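Household Robots and the Patience of Institutions

Khairul Ngui
Jul 13, 2018

Members of the Clostix advisory group are asked each year whether a machine can yet be trusted with ordinary housework. Our answer remains a cautious one. Machines weld, sort and carry well on the shop floor, where the parts arrive in the same place every time. A home offers no such courtesy.

The Tolentino trial, reviewed by this group in June, set 40 chores before three systems. Only 9 were completed without a person stepping in. Wiping a flat table went well. Putting away crockery, folding towels and opening cupboards did not, and the reports suggest that small changes in light or position were enough to spoil an attempt. 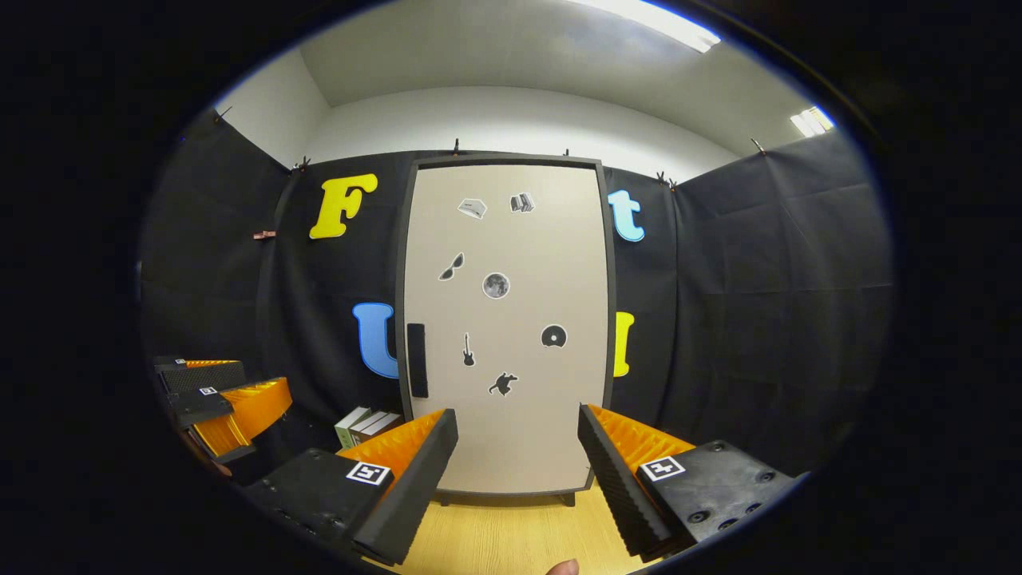 Public money should go first to the plain tasks, and doors are the plainest of them. A household door is seldom the clean white surface of a test bench. It may carry stickers — a guitar, a pair of sunglasses, a cratered moon — and a system must pass over all of them and settle on the one black upright handle at the left. A child does this without thought. We would ask any firm seeking support to report its results on decorated and worn doors as well as new ones, and to publish its failures in full. Grostel has agreed to do so for its next 115 attempts. We hope that Ceson will follow.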